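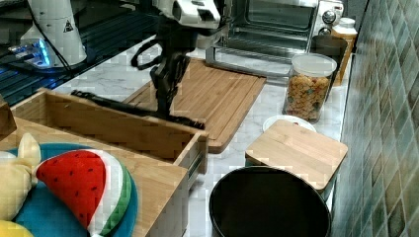 Dernière modification de la page : 2024-02-10

Rechercher une nouvelle, un auteur…

La marchande de Skeminwood

Je vous préviens, je n'y connaissais rien en visites guidées. J'avais pris la place de guide à Skeminwood parce que le loyer tombait et que l'annonce disait « bonne voix exigée » (la voix, je l'ai, demandez à mes voisins !). On m'a donné un parapluie jaune, un badge et un texte de deux pages à apprendre par cœur pour le lundi.

La visite partait de la vieille gare, longeait le canal et finissait sous les halles Tiltex, là où l'on tissait autrefois des bâches et où l'on vend maintenant des crêpes, des savons et des chapeaux trop petits. Plus de 101 marches entre le quai et la porte haute, disait mon texte. Je le répétais avec aplomb, en montant à reculons, et les gens soufflaient derrière moi.

Au fond des halles, il y avait le Kumimum. C'était un comptoir en coin, quatre tabourets, une vieille dame derrière. Elle servait une soupe au gingembre et des tartines, et elle écoutait ma visite tous les jours, le menton dans la main.

— Vous vous trompez sur l'incendie, m'a-t-elle dit un après-midi d'octobre, pendant que mon groupe photographiait les verrières.

— C'est écrit dans le texte.

— Le texte, c'est moi qui l'ai écrit. J'ai menti.
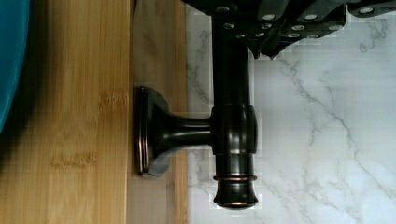

— Et il a commencé où, cet incendie ?

— Dans la réserve de la rue Sowah, derrière le magasin de cordes.

Elle a poussé un bol vers moi et elle a continué, tout bas. Elle avait été guide avant moi, la première, avec un parapluie rouge. La réserve appartenait à son père. Alors dans sa version à elle, le feu était venu du canal, d'une péniche, un soir de grand vent, et comme c'était joli, tout le monde l'avait gardée. Les cartes postales aussi. Il y avait même une plaque !

J'ai fini ma soupe. Mon groupe revenait déjà, une dame cherchait les toilettes, deux gamins se battaient pour un chapeau.

— Vous voulez que je change ? j'ai demandé.

Elle a haussé les épaules et m'a rendu la monnaie sur un billet que je ne lui avais pas donné.
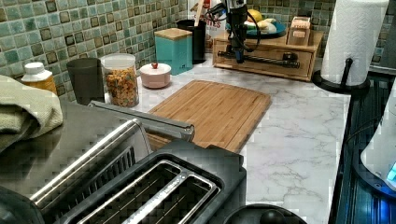 Au comptoir, l'heure des tartines.

Le lendemain, arrivée devant la plaque, j'ai levé mon parapluie, j'ai raconté la péniche, le vent, les flammes sur l'eau. Puis j'ai fait passer tout le monde par la rue Sowah, qui n'était pas sur le parcours, et là je n'ai rien dit du tout. Elle avait fermé le comptoir pour nous suivre.

96 partages · 2 commentaires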